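We use cookies to remember your settings. By continuing to read, you agree to our cookie policy. Accept / Manage

The Bench Notes, 27 Jul 2024

Getting the two-hand cell back in shape

Hi all! It's been a while since I wrote anything about the two-hand cell at Stirport, mostly because it spent a good part of June misbehaving and I didn't want to write while I was grumpy. It's in a much better mood now (so am I), so let me catch you up on what changed.

The trouble started with the right hand. On the real cell the fingertips were closing a hair late on the thumb side, and small round items would roll a little before the grip settled. I swapped the thumb tendon, which is a fiddly job – you need good light, a small hex key and the patience to route the cable twice, as I always miss the inner guide the first time. The old tendon had frayed right where it leaves the wrist housing. If you look after one of these hands, check that spot first.

After the swap I had to redo the grip calibration, and I do that in the simulator before I let the metal anywhere near a table. The simulated cell lives in a project we call Kamley, and it's about as plain as I can make it: a wood table, white walls and a few things to pick up and put in a basket.

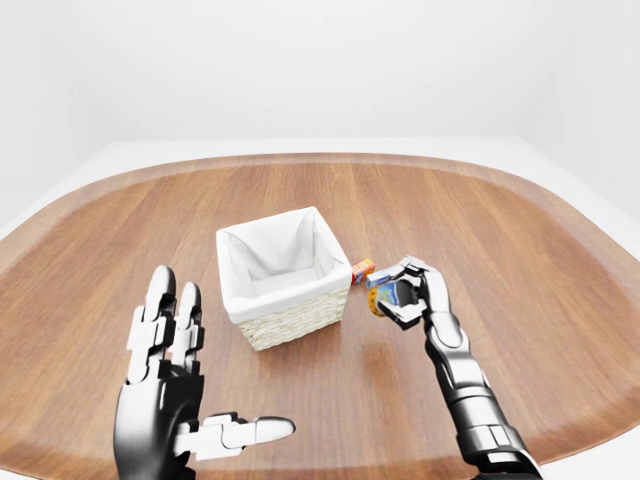

The Kamley table, with the right hand gripping a small cylinder beside the lined basket and the left hand open.

I set the calibration run to 422 grasps and left it going over lunch. On the old settings 50 of those came back flagged for slip, and with the new thumb offset we're down to six. The ones that are left nearly all happen when the item comes in too close to the basket, so the next thing I want to look at is the approach path. I'd like the wrist to come up a bit higher before it swings over the rim – cloth liners are soft and fingers do love to catch in them.

The left hand needed very little. I re-zeroed the finger joints, tightened the wrist plate and wiped out the old grease with the Endent cleaner (it smells awful, open a door). The open-palm pose is now the start pose for both hands, so please don't save over it! I've put a backup copy on the Niskanen machine just in case.

One more bit of housekeeping. The wrist bearings now get looked at every 154 running hours, and there's a fresh log sheet clipped to the side of the controller cabinet. Write the hours down when you shut off, even if you only ran the thing for a few minutes.

Next time I'll get into the approach path, and hopefully the new cable covers will be here by then too.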